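Subject: Re: [tablecloths-and-linens] getting old creases out?

Kimie Imai wrote:
> I have my aunt's printed cloths, folded the same way since before
> I was born I think, and the creases won't budge. Iron on high did
> nothing. Has anybody had luck with steam, or do I just live with it?

Hi Kimie, hi all,

Oh boy, I've been down this road! When we cleared out the house in Tostow I came home with two boxes of table things, all folded in quarters and hard as cardboard along the lines. What finally worked for me was soaking first and ironing later. Cool water in the tub, overnight, nothing in it. Then I roll the cloth up in a towel (don't wring it, please) and iron it from the back while it's still good and damp.

Do test the colors before you soak, though. Wet a corner, press a white rag on it for 10 minutes and look at the rag. I skipped that once in February and had a pink bathtub and a very sad napkin.

I love the prints with just a little color in them, by the way, mostly line drawing and then a bit of orange to wake it up.
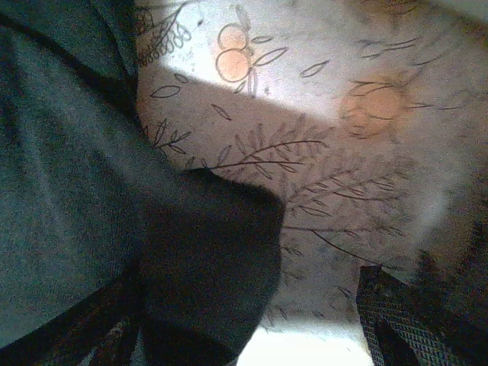

Gray plant drawings on off-white, plus the two little orange rounds

For storage I've quit folding altogether. I roll mine on the long tubes from the fabric counter at Frerichs, with old pillowcase cotton around the tube first. My longest cloth is 82 inches wide, so it does get folded once down the middle, and I move that fold every time I put it away. The small ones can go in a drawer. And if you use them every week like I do, creases hardly get a chance!

The other thing is starch. Don't store anything starched. I starch right before company comes and wash it out after.
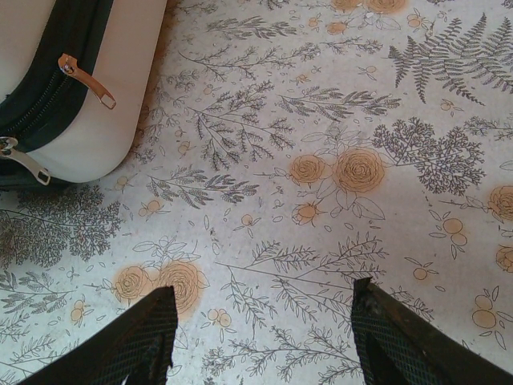

Lutz Engelhardt wrote me off list that he'd leave out the starch completely, even for company, and that a spoonful of white vinegar in the last rinse gives him all the body he wants. I haven't tried it on anything printed yet. Has anyone else?

Kimie, let us know how the corner test goes before you do the big ones.

Aurelio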